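Who Pays for the Shows You Love?

I finally sat down with my media spending this weekend, and I had so much fun that you're getting a whole post out of it! The question was simple: how do the independent shows I listen to keep the lights on?

My favorite is still Saltura, the tiny news podcast that Marites Tan started in her spare room. She publishes her books every June, down to the last dollar, and I read them the way other people read box scores.

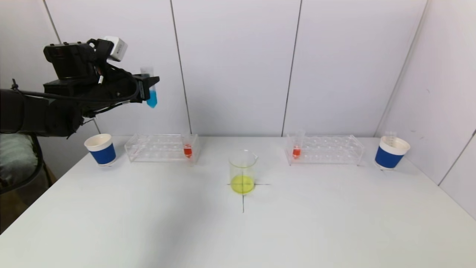 Blue liquid in a clear test tube.

Last year she had 111 paying members and a single sponsor. The sponsor left. The members stayed, and then Priit Navickas (he edits the show) talked her into a live call-in hour, and people loved it -- me included, I called in 2 times.

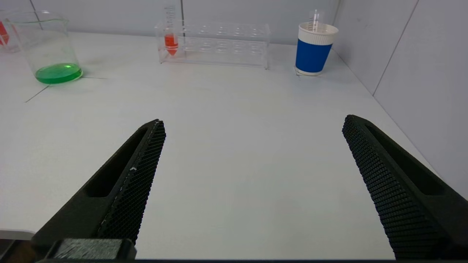

Then there's Bredisum, which went the other way. Merch! Mugs, tote bags, a very nice wool hat. Austra Luik wrote in their newsletter that they ordered 200 hats and sold 103, and she now has the rest stacked in her hallway. I love that she just told us the number. I bought one that same night, so make it one fewer.

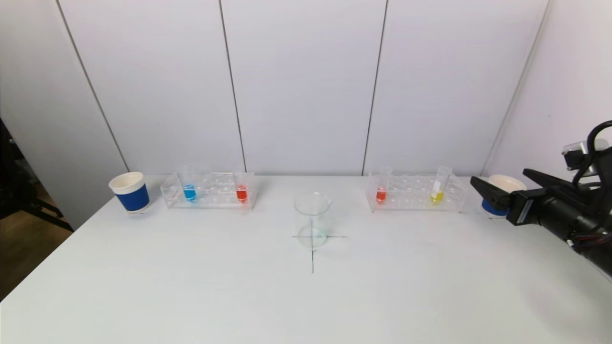

Cups, racks and a beaker on the white table.

What gets me excited is how open these folks are. You know where the money comes from, and you can decide what you think of the ads with that in mind. I wish the big talk shows did half as much.
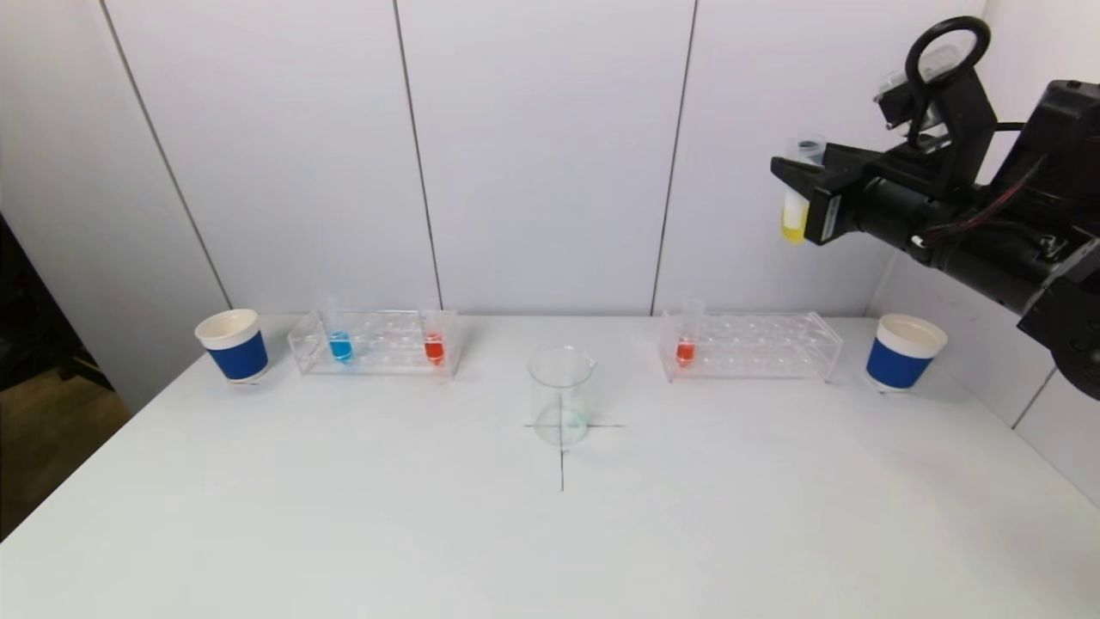
Next on my list is Metwally, the media history show Aigars Siliņa keeps emailing me about. Four episodes in and I'm hooked -- the one on radio pledge drives is great, start there.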